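How do you stop a student team from making the robot challenge harder every week?

Asked by Lejla Nedeljković, 10/14/24

I coach an after-school robotics club, 2 arms, one table, one tray. The project for our end-of-term showcase is called Snack Run. Items start anywhere on the table, the arms put them on the tray, parents clap, we all go home. I wrote that on the whiteboard in August and I would like to be buried with it.

The team has since decided that putting things on a tray is for babies. They now want one arm to hand the bottle to the other arm before it goes anywhere near the tray. They also want the items placed in order of height, and there was a motion to add a raw egg. Our teaching budget for the term is $250 and I do not want to explain an egg to the front office.

Current setup:

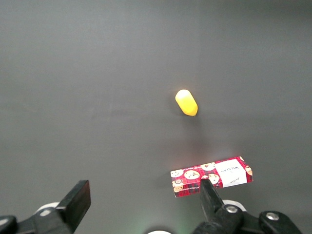
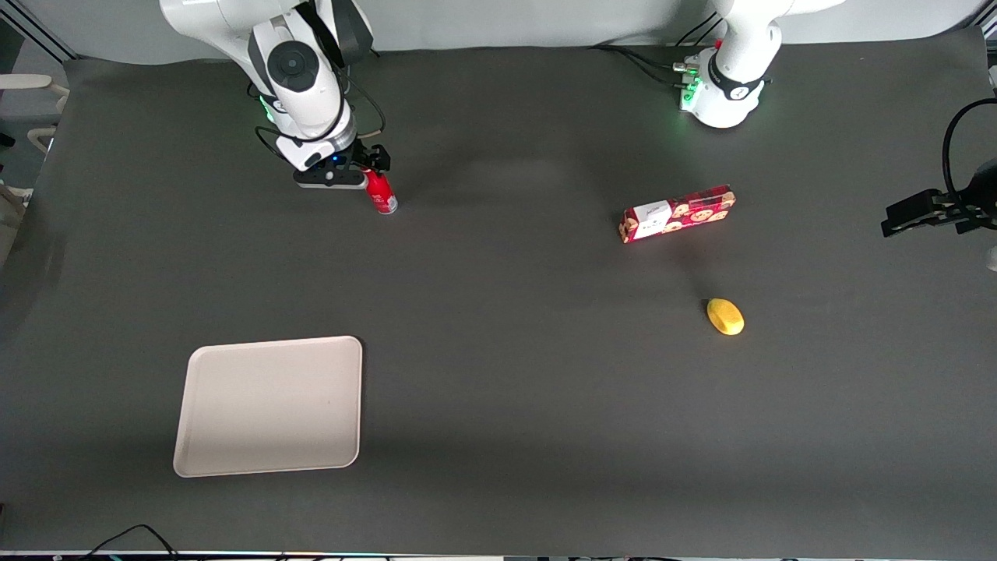

The scoring sheet was written by Thu, my most organized student, and it gives 20 points per item on the tray, minus 5 for anything that rolls off the table. Under her rules the handoff is worth nothing at all. The kids know this and want it anyway. The showcase slot is short and the arms have one speed, and that speed is "thinking about it."

Do I let them try the handoff, or do I put my foot down? Also, does anybody have a trick for the yellow thing? It's small and roundish and they argue about it more than they argue about the code.

3 answers

Spyros Kovačević
Let them try it, but make them earn it. I run a high school team and we went through this with a routine the kids named Gulov, for reasons I was too tired to ask about. The deal was that the plain version had to run ten times in a row before anyone touched the fancy version. If it failed on run nine, back to run one. They were furious for a week and then they got very good at the plain version.

For the handoff, have the receiving arm go to a fixed spot and wait there with its fingers open. Don't let both arms move at once. Ours did, and we lost a practice to unplugging things and apologizing to each other. Pick one meeting point over clear table, write it down, and save it in two places. Save it under a name an adult would use. We had a pose called "spaghetti final REAL" and the student who knew what it meant went on vacation.

For small round stuff, approach straight down, fingers lined up across the narrow side, and close slowly. If you come in from the side you're just playing pool. Move it first while everyone is still paying attention.

Hamisi Kinyua
no egg

Monique Pichon
I disagree with Spyros a little. Ten in a row sounds great until you do the math on how many meetings you have left. We asked for three in a row and wrote the failures on a poster, with the cause next to each one. By the end "arm bumped by backpack" was winning comfortably.

On flat boxes: grab across the short dimension, near the middle, and don't lift any higher than you have to. A long box held at one end droops, and then you're setting down a corner and hoping. And have them start with the tray in the same place every run. Put tape at the corners if you're allowed. My team spent two meetings blaming the software when a kid was scooting the tray over to make room for his elbow.

As for the points, I'd ask Thu to add a small bonus for the handoff and a bigger penalty for dropping the bottle. Teenagers will ignore a coach all day long, but they do read a scoring sheet.

Comment from Lejla Nedeljković:
Thanks, both of you. And Hamisi. We're going with three in a row, and Thu has already revised the sheet. It is now four pages and has an appeals process.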